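Last updated July 15, 2025
2 min read

I've been using the Bratance rulebook for kitchen robots since June, and I like it – mostly! It's 58 pages, plain words, and the part on handling tableware is great (grip by the handle, never the eating end, stop if a person reaches in). We tried it on a buffet counter at Barkbridge.

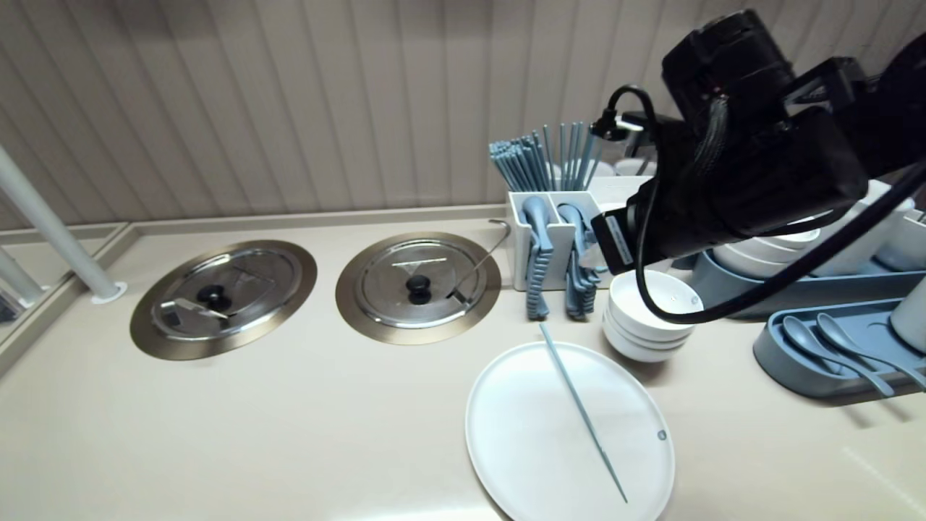
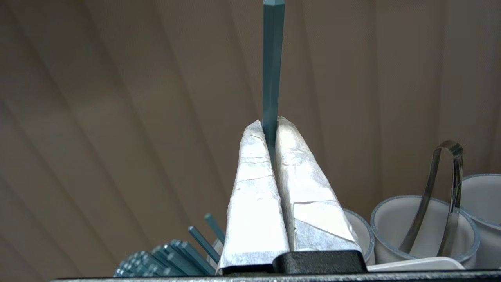
My one gripe is the cleaning chapter. It gives finger wraps five lines, and I wanted a proper schedule for changing them. Royer's guide does that better, but it's way harder to read. I'd still buy this one again – just get the print copy, the PDF search is awful.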